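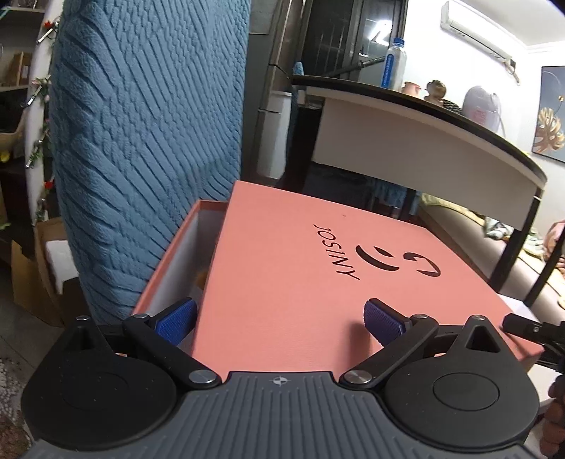

Gripper over the pink JOSIINY box, lid on crooked, fingertips spread wide.

Ticket: hand-held gripper, open day station 2 — box lid task
Status: open, waiting on parts
Site: Stolavberg showroom

Hi again Pinix support, me with the lid thing. We've got our open day coming up in April and I want visitors to have a go at closing a gift box with the hand-held unit, so I've been running it through its paces all morning.

What I'm getting: the logger drops out partway through a go. I did 50 tries before lunch and 19 of them came back with no finger width recorded at all, just a flat line. The video's fine every time.

Tried so far:
- Restarted the Grornero logger. No change.
- Swapped the cable. Got 24 good ones in a row and got all excited, then it went again.
- Wiped the blue pads. Nicer grip, same dropouts.
- Went back to the older firmware, build 106. Worse, if anything!

It seems to happen more when the fingers are opened right out, which you sort of have to do with a lid this size. With the little Chow tea tins (our other station) I haven't lost a single one.

Update, 2:40 pm: did the width calibration again like you suggested, opening slowly this time. Better for about ten minutes, then two flat lines back to back. Log attached.

Could you send a spare sensor board to the showroom, and tell me if I can swap it myself? I'm handy enough with a screwdriver — I just don't want to void anything.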